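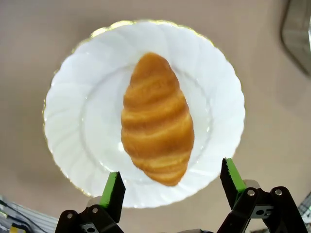

I went into the winter gala at the Stinlow with modest hopes, having sat through a good many charity evenings where the dancing felt squeezed in between the soup and the raffle. Well, this one had me leaning forward from the first number! Joar Løken's new piece, Nyberg, runs 20 minutes for six dancers and a cellist, and it's a lovely, slightly odd thing (there's a long stretch done almost entirely on the floor, which the back tables must have struggled to see).

Ragnvald Sandberg spoke before dinner, a bit longer than he'd promised, but so fondly about the touring fund that I forgave him. Tickets were $60, dinner included, and I thought that very fair. My one real grumble is the coat check, a slow, chilly line on a December night. Get there before seven if you can, and ask for a table near the stage.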